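Notebook - tabletop set, table 2, June, 9:40

Carried on from the list Magdalini left. Purpose today is to fix the starting layout for the meal items before the Dremberg order goes in, so that whoever lays the table next can do it from this page.

Table wiped down with the Rillura cleaner, left ten minutes, wiped again with water. The white top still shows a faint drag mark from the old cutting mat. Not worth chasing. Tableware from the Emham box, food pieces from the Vasilakis crate. Inventory sheet in the crate says 214 pieces; I did not recount.

Ketchup bottle goes on its side across the pink-rimmed plate, label up. Blue bowl to the right of the plate. Strawberry against the plate rim, just under the bowl. Pale yellow chunks grouped together farther up, kept clear of the bowl. Black cups on their sides near the left edge, smaller one above the larger, mouths to the left. 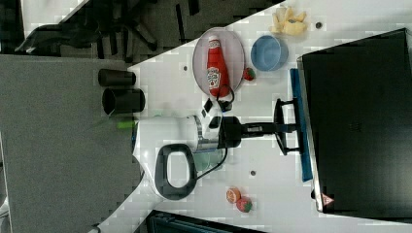

Henrique Bastos: I would standardize the bottle first. A full one and a near-empty one do not sit the same way on a plate, and the sheet only says "ketchup". Write the weight down or the layout means nothing a month from now.

Agreed. Weighed a spare from the shelf on the small scale: 89 g. Suspiciously light, so probably drained at some point. Added a weight column to the sheet, blank for everything else until the scale has been checked against the brass weights.

10:25 - Tried felt dots under the spare plate to stop it sliding when something is set down near the rim. Two dots, it rocks. Three, it sits flat but rides high. Took them all off. Thin silicone mat might do it, ask Achilleas if there is any left from the drawer liners.

Cups: they stay put on their sides if set down square to the edge, otherwise they creep. Marking the table is out, Spyros wants the surface clean. Will measure from the corner instead.

Open items:
Scale check.
Second pink plate, one in the box has a chip.
Yellow pieces are listed as cheese on one sheet and bread on the other. Pick one.
Dremberg quote, Grigoris has it.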